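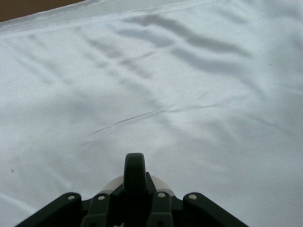

4. Setting up the Eller steam press for sheets and table linen

Read section 3 (Unpacking) before you start. The press must stand level on its own stand or on a table that can carry the weight. Do not set it on an ironing board.

4.1 Filling the tank

1. Switch the press off at the wall and let it cool.
2. Slide the tank out to the left and lift the blue cap.
3. Fill with 500 ml of water. Tap water is fine in most areas. If your kettle scales up quickly, use half tap water and half distilled.
4. Close the cap and push the tank back until it clicks.

CAUTION: Do not add starch, scented water or descaler to the tank. Starch goes on the cloth, from a spray bottle.

4.2 Choosing a setting

The dial has three marked positions for bed and table linen.

1 -- Satin weaves, polyester and blends. Plate temperature 105 °C. Steam off.
2 -- Cotton percale and most poly-cotton sheets.
3 -- Linen and heavy cotton, slightly damp.

If the care label is missing, start at 1 and test a corner of the hem on the wrong side. Wait for the green light before you test. The plate runs hotter than the dial for the first few minutes.

4.3 Pressing a flat sheet

1. Fold the sheet in half lengthwise, wrong sides together, and match the hems.
2. Lay the hem end across the bed of the press. Smooth it outward from the middle with your palms.
3. Lower the handle and hold for 7 seconds. On setting 1, four seconds is enough.
4. Raise the handle, pull the sheet toward you by one plate width, and repeat.
5. Let the pressed part hang over the front rail. Do not fold it while it is warm.

Note: Hems are four layers thick once the sheet is folded. Press them first, and go over them a second time if they still feel damp.

Note: A shine on dark cloth means the plate was too hot or the cloth was face up. A damp press cloth on the wrong side will usually take it out.

4.4 After use

1. Turn the dial to 0 and leave the press open until the plate is cool.
2. Empty the tank. Water left standing will leave a brown mark on the next load.
3. Wipe the plate with a dry cotton cloth.

The padded cover on the bed can be washed at 40 °C. Replacement covers are sold by Fernura under part number 237. Fit the new cover with the drawcord at the back -- see section 6.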